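Zirska publishes handling code for robots that work inside old computers

MULLCOMBE, December. Zirska has released the Stostero Code, 30 rules for robots let loose on second-hand desktops. It drew 1,323 comments in draft, many of them polite.

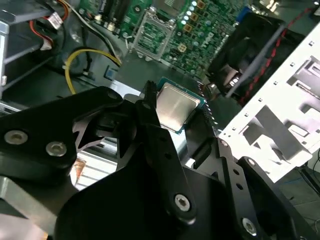 Rule 4 deals with grip. Processors are to be held by their edges, one finger either side, with the metal top left alone, and carried over the open case no faster than a person would dare. "We had 200 pages," said Zoriana Dovhaniuk, who edited the code. "Robots don't read, and engineers are worse."

Rule 11 forbids work near a power supply until its label has been checked and the mains lead pulled, in that order.
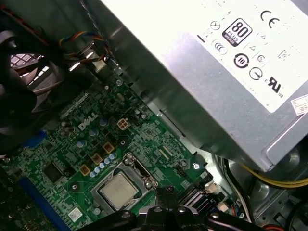
A processor in its socket, with the power supply's 80 PLUS and CE marks in view.

Benavides will audit sites from spring. Copies are free from Zirska.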